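Search this guide Search Clear

Section 4. Setting up the basket-and-tray transfer test

Read all of this section before you power anything. It covers the two-arm transfer test as we run it at Stusdale: wrapped bread, a pink basket, a green tray, and two plates that take no part in the task. The Pledamholm group designed the test to show that a policy trained on mixed camera views beats one trained on the wrist view alone. We have our doubts about that claim, and some of the steps below exist only to keep those doubts honest. Aušra Jaunzems wrote the first draft. Ju-won Yoo cut it in half, and she was right to.

4.1 Before you start

1. Wipe the table covering and pull it as flat as it will go. Creases throw pale lines in the wrist view. Harow, the segmentation tool we use, has marked those lines as object edges more than once.

2. Put out the basket, the tray, the yellow plate and the pink plate. Do not swap in other colors. The published score is for this set and no other, a limit the paper mentions once, in a footnote.

3. Leave the bread in its clear wrapping. Glare off the plastic is part of the test.

4. Open the wrist stream and check that both fingers show at the bottom. If only one finger shows, the mount has slipped. Fix it now. Data taken with a slipped mount can't be repaired later, whatever the Yook tools page says.

5. Jog the arm over the tray and look at how little else the wrist view takes in. With a finger at the bread, you may get a slice of the yellow plate, a corner of the tray and a lot of bare table.
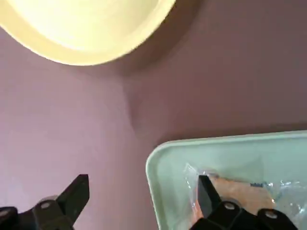 Is the wrist view enough to train on by itself?

For the grasp, it may be. For choosing where to go next, we have seen no good evidence that it is, and the paper's own wrist-only baseline was trained on fewer runs than the method it was compared with.

Note: Keep that last point in mind when you read the results table. A weak baseline makes any method look strong. Dong-hyun Min wrote to the authors in December to ask for a matched run and was told one was planned.

4.2 Placing the objects

1. Load the layout sheet. Each layout has a code and a sketch. Place the objects by the sketch and leave your own sense of a tidy table out of it.

2. Keep both plates empty. They are distractors. A plate with food on it turns the job into a different task, and the scorer will not warn you.

3. Set the tray at the angle in the sketch. Bit-na Heo found that a policy trained only on squared-up trays does badly as soon as the tray is turned. The paper never turned it.

4. Place the bread in the basket or on the tray, as the layout calls for. When a layout puts both pieces in the basket, let them lie as they fall. Standing them up neatly makes the grasp easier and the score meaningless.

5. Check the fixed view before you start the run. You should be able to find the basket, the tray and both plates without moving the camera.

Caution: Keep your hands off the table once the arms are live. Use the stop button if something is out of place, then fix it.

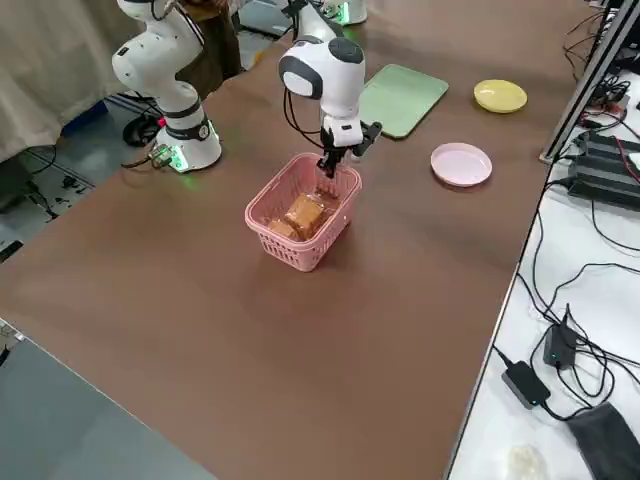 4.3 Running the transfer

1. Start recording on all streams first, then start the policy. If you do it the other way around, the opening moves are lost, and those are the ones that show whether the policy looked at the table at all.

2. Say nothing to the operator at the other bench while a run is going. This sounds fussy. We had a full session spoiled by people calling out "almost" and somebody reaching for the stop button out of habit.

3. Let a failed grasp play out. The policy is allowed 2 retries. Do not nudge the bread, and do not count a nudge as a retry.

4. When the basket is carried to the tray, watch the height. The policy has no force sensing and will press the basket down if its depth guess is off. Stop the run if the rim of the tray starts to bend.

5. Mark the result by where the bread is when the arms stop moving. A basket held over the tray is still a run in progress. The original scoring script checks one moment late in the run, and we think that is too generous – bread that is near the tray at that moment can pass. 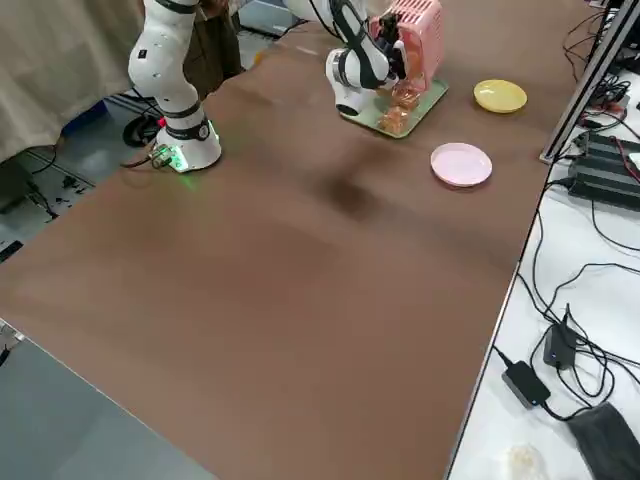
Our own scorer waits until every joint has been still for 4 seconds, then looks at the fixed view. It is slower and it gives lower numbers. On the same recordings, the original script passed 73 percent of runs and ours passed 40. Both figures come from the same arm, the same bread and the same policy file, so the gap is in the scoring. Report both if you publish anything, and say which is which.

Note: We do not claim our scorer is right. It may be too strict with bread that comes to rest on the tray rim. Ju-won Cho has a list of disputed runs and would welcome a second opinion on them.

4.4 Checking the camera claim

The main result in the paper is that adding the fixed view helps. To test it fairly, do the following.

1. Train both versions on the same runs. Use the same seed list and the same number of steps.

2. Cover nothing. Some labs tape over the fixed camera for the wrist-only runs. That changes what the software does at start-up and adds a delay. Drop the stream in the config file and leave the camera running.

3. Run the layouts in mixed order. Running all of one version in the morning and all of the other after lunch will measure your window as much as your policy.

4. Include layouts from the far side of the table. From there, left and right trade places in the picture, and the arms come in from the sides. A policy that has learned "the tray is on the left" will show it fast.
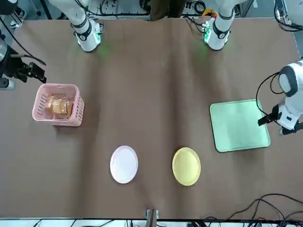
5. Score the far-side layouts on their own before you add them to the total. Averaging them in hides the most useful number you have. In our runs the fixed view helped on familiar layouts and did very little on the far-side ones. That looks to us more like memory of a table than any real sense of where things are, though our sample is small and we would not bet much on it.

6. Save the raw streams along with the scores. The scores alone can't be checked by anyone else.

Caution: Don't tune the policy between the two versions. If you must change a setting, throw out both sets and start again. Yes, both.

4.5 Ending a session

1. Park both arms using the park command. Never push them by hand while the base lights are on.

2. Take the bread off the table and check the wrapping for tears. Replace any torn piece before the next session and write the change in the log.

3. Copy the log to the shared drive. Include the layout codes, the policy file name, both scores and every stopped run with the reason it was stopped. "Looked bad" is not a reason.

4. If a result looks much better than the tables in Section 6, rerun it the next day with a different operator before you tell anyone. Section 4.3 was last revised in February 2021, after we skipped this step ourselves.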